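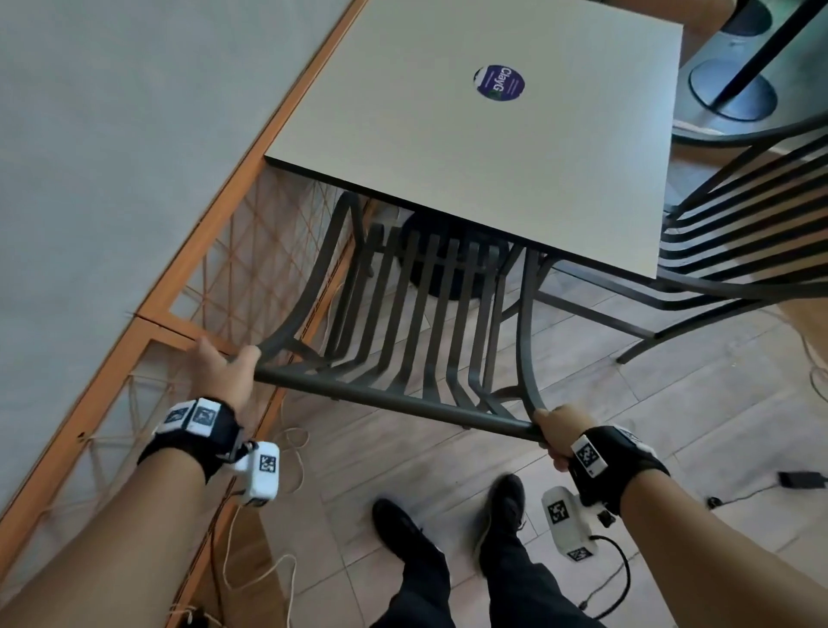 *Figure 1. Square white table and dark metal chair with slatted seat.*

## 3. Listing Quality and Buyer Inquiries at Pallier

The third part of the project examined how the online listings of Pallier, a used-vehicle dealer, affected the number of inquiries received by its sales desk. Imani Mushi prepared the data set and Emmanuel Kirui carried out the analysis.

The team reviewed 332 listings exported from the dealer's inventory system, Trillex. Each listing was scored on a scale of 0 to 100 according to the completeness of its description, the number of photographs, and whether a price was shown. The listings had received 3,146 page visits during the study period.

Listings that showed a price drew more inquiries per visit than those marked "call for price." The length of the description had little effect once the mileage and service history were given. A further 22 listings were left out of the comparison — their stock numbers did not match any vehicle on the lot.

### 3.1 Limits of the Data

Telephone inquiries were logged by hand and could not always be tied to a single vehicle. The study ended in December, when sales are usually slow, and the results should not be applied to the spring season without further work. Visits that came through the Skandora listing site were counted together with direct visits.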